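Holletti Robotics Club — Frequently Asked Questions for the Folding Project
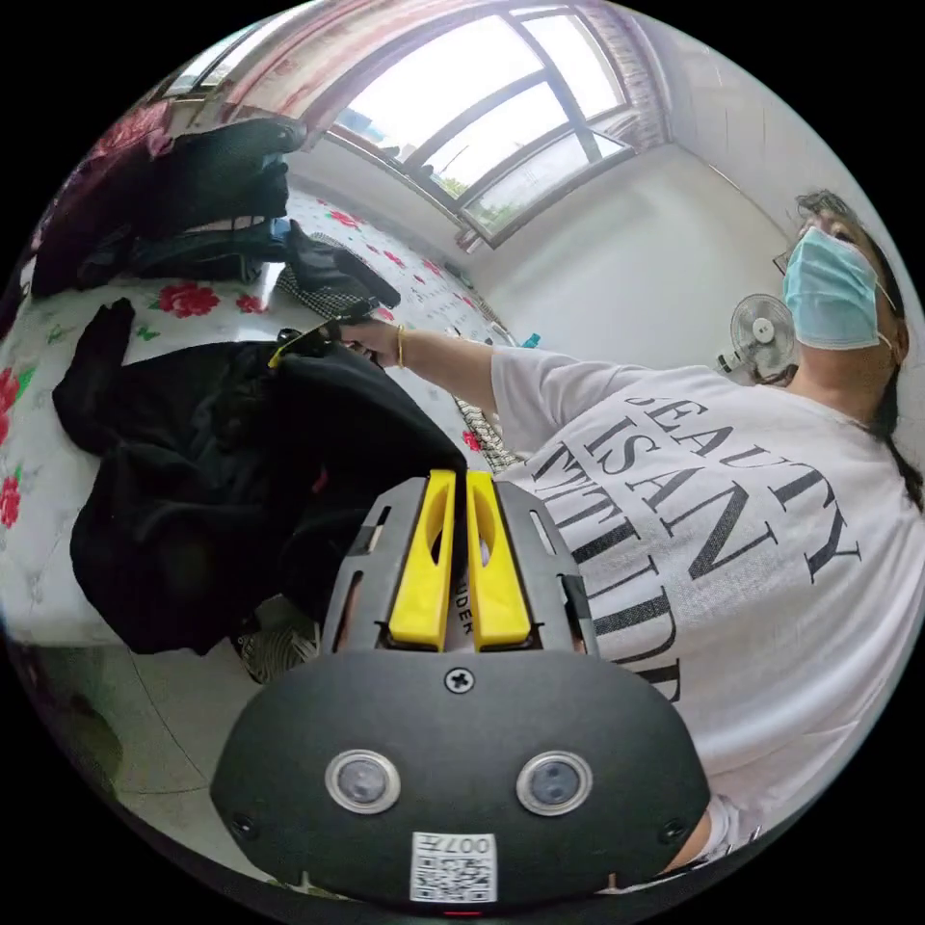
Clothes work at one of our home sessions, with the yellow-fingered gripper.

Last changed: 15 February 2023

What is the Folding Project?
It is the main student project of our club this year. Members record how people handle clothes with hand-held grippers, and later we use the recordings to train a small arm in our workshop at Buswood. The long-term goal is that the arm can take one T-shirt from a pile and fold it. At the moment it can take the T-shirt. The folding is still in progress.

Who can join?
Any student of Holletti from the second year up. You do not need to study engineering. In the present group we have members from textile design and nursing, and they are very welcome. First-year students may come to the open evenings in February, but they cannot borrow equipment yet.

Do I have to know programming?
No. Recording and sorting need no code at all. If you want to work on the training part, you should know basic Python, or be ready to learn it from the club notes.

How much time does it take?
One meeting per week, 103 minutes by the timetable (this strange number comes from the school bell, please do not ask us to change it). Recording at home is extra, and you decide how much you do.

How many grippers does the club have?
We have 19 for lending. Each one has its own number on the label, and you must write this number in the lending book. Please return the same gripper you took — we had some confusion last term.

Can I record in my own room?
Yes, and we prefer it. A bed, a sofa or a table is fine, and the room does not have to be tidy. Please ask everyone who lives with you before you start. Mirrors and computer screens should be covered if they show private things.

Which clothes should I use?
Your own ordinary clothes. Mixed piles are good. Dark clothes are harder for our software than light ones, so we are still asking for more of them. Please do not use club shirts only, because the first 622 recordings have too many of these already.

May I wear a mask?
Of course. Masks, gloves without loose threads, and jewelry that sits close to the wrist are all allowed.

What do I do when a recording goes wrong?
Keep it and mark it "failed" in the sheet. Dropped clothes and missed grips are also useful for training. Only delete a recording if a person in it asks for this.

Is there a competition?
Yes, the Florneck Student Challenge. We send one team of four members. The team is chosen by a short practical test, and you must have finished the safety lesson before it.

Where do I bring the memory cards?
To the Masanja room, second shelf on the left side. Put the card in an envelope with the gripper number and the date of recording. Cards without an envelope are put in the gray box and wait until somebody asks for them.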